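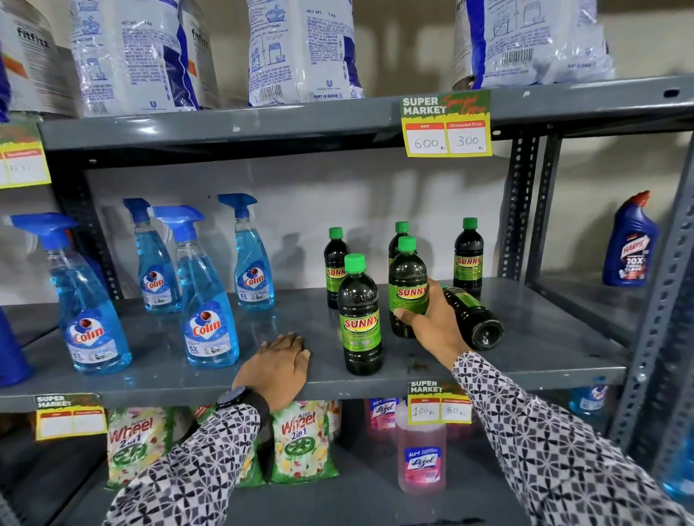
## 10th August

Okay, so the Lallumow demo finally dropped and I have played it twice already! They'd said up to 45 minutes and my first run took 40, mostly because I kept getting lost in the flooded chapel (the map is useless, sorry Vullier). Esmaeil texted me the whole way through. He's stuck on the bell puzzle and won't take hints.

The parry feels so much better than in Wamton. You get a little chime when you land it, and I jumped the first time. Still no word on whether saves carry over to the full game, which is driving me nuts.

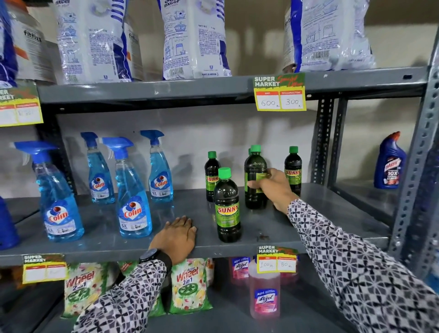

*Top shelf, detergent; middle shelf, bottled cleaners.*

Yasaman thinks the hooded woman at the end is the sister from the first game. I don't buy it, the voice is all wrong. We went back and forth on that until dinner and then she sent me 14 screenshots, ugh.
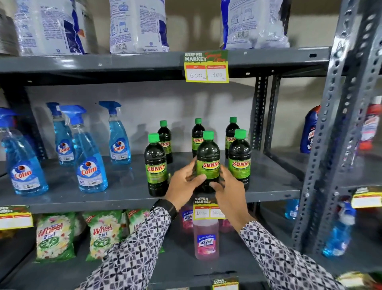 Roya Nouri

Preorder is 80 for the big edition with the art book. I want it so bad. Going to try the hard mode tomorrow and see if I can get past the ferryman without using the lantern.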